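Aniela Ziółkowski llega tarde, con las botas puestas y el teléfono en la mano. Es la ingeniera que lleva la rehabilitación de la pasarela de Pistico, y esa mañana le han cambiado dos veces la hora del hormigón. «Pregunta rápido», avisa. Vale.

Lo primero, el plazo. Se habló de noviembre y ahí sigue. «Noviembre si el río nos deja. El estribo izquierdo estaba peor de lo que decían los planos, y los planos eran una fotocopia de una fotocopia. Tuvimos que picar hasta encontrar algo sano». La pasarela tiene 40 metros de luz, un solo vano, vigas de celosía. Se cerró al paso hace 11 meses y los vecinos de la otra orilla dan la vuelta por Espinoza, una caminata larga con las bolsas de la compra.

¿No era mas barato tirarla? Se ríe. «Eso me lo preguntan hasta en la panadería. Hicimos los números con Cameron Ashby, que es quien calcula en Fundelico, y nueva salía más cara. La celosía está bien. Lo malo son los apoyos y el tablero».
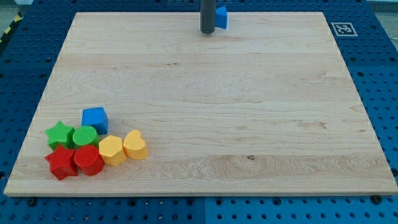
Los apoyos, entonces. Los viejos eran rodillos de acero y estaban agarrotados, así que el puente empujaba contra el estribo cada verano. «Lo raro es que no se abriera antes». Los nuevos son de neopreno. Para colocarlos hay que levantar la pasarela con gatos, 12 milímetros, ni uno más, de noche y con el río bajo. Dos noches, una por estribo.

Ashby se suma un rato por teléfono, con mucho ruido detrás. Le preocupa otra cosa, la vibración. «Con un grupo andando al paso se nota. No es peligroso, pero la gente se asusta y luego escribe cartas». Propone amortiguadores en el centro del vano. Presupuesto para eso, de momento, no hay. Lo han pedido a Brerkero, la concesionaria, y están esperando respuesta.

Y la pintura. Debajo del verde salieron más capas, con plomo, y hubo que encapsular todo el andamio. «Más de 40 sacos de residuo», dice Ziółkowski. «Cada uno con su ettiqueta y su papel». ¿Volverá a ser verde? Ella la quiere gris, el ayuntamiento verde. Será verde.

Suena el teléfono otra vez. El hormigón, a las cuatro. Se levanta, deja medio café y ya desde la puerta pide que no pongamos fecha de inauguración.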